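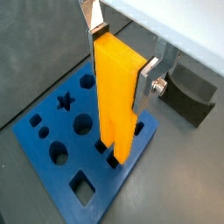
According to Adeyemi, a bunt is a wasted out and I should have picked a better topic. I got that remark on my first draft, in red pen, and I kept it taped over my desk the whole time I worked on this. So, does bunting pay off for a college team? I love a good bunt (my dad taught me to do it in the driveway with a tennis ball), so I'll admit right now which way I was leaning!

Print this page | E-mail this page

For my data I used the Stavdale scorebooks. They play their home games at Nusley Park, with the short porch in right, and they bunt a LOT. I went through every game in the book and pulled out each sacrifice try with a runner on first and no outs. That gave me 55 bunts to work with. Then I wrote down whether the team scored at least one run that inning, and did the same for innings where the leadoff hitter got on and the next batter swung away.
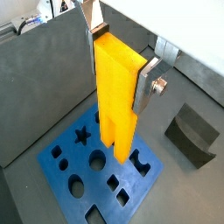 The scorebooks were a pain, though. Whoever kept them in the spring had their own way of marking a bunt, and for a while I was reading foul bunts as sacrifices. I had to go back and redo 3 games from the Ustia series, including the one that went long and ran onto the back of the page. I also threw out the innings where a pinch runner came in and I couldn't tell when.

Once I had it all in a spreadsheet, swinging away came out ahead on total runs, which I did not want to see. When I looked only at close games from the seventh inning on, the two were nearly even. The bottom of the order did better bunting than I expected, and the number two hitter did worse. He could really hit, so having him give up an out looks pretty silly on paper.

I also wanted to look at who was pitching, because bunting on a hard thrower seems like a whole different job. The books don't say anything about pitch speed, so that part got dropped in November.
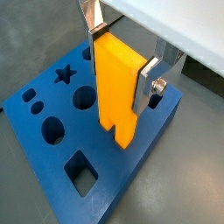 Would I still call for a bunt? Late in a tie game with the nine hitter up, sure, and I'd probably leave it alone the rest of the time.

If I did this over I'd use more than one team. Stavdale had fast runners, and that has to change things on a bunt that isn't placed very well. I'd also track errors on the throw to first, which I left out completely and which Adeyemi asked me about twice.

E-mail this page | Print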